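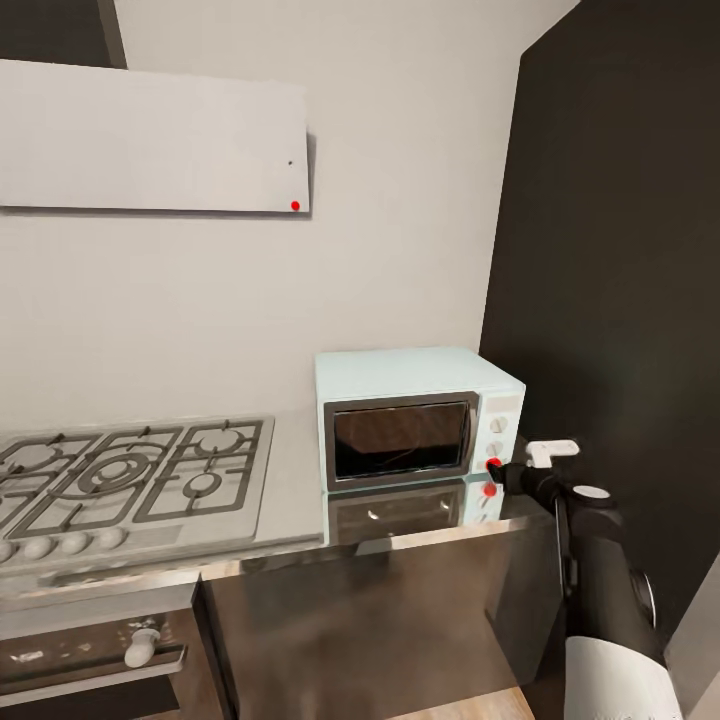 ## Who presses the buttons at Midwood?

The Midwood kitchen makes 200 school lunches a day. People used to do every job by hand. Now a robot arm helps with the dull ones, such as working the microwave.

The arm practises in a computer kitchen first. It has two short, flat fingers for reaching the controls.

The cooks still work there. They taste the food, plan the menus and check each tray – and they had to learn something new in March: how to stop the arm safely.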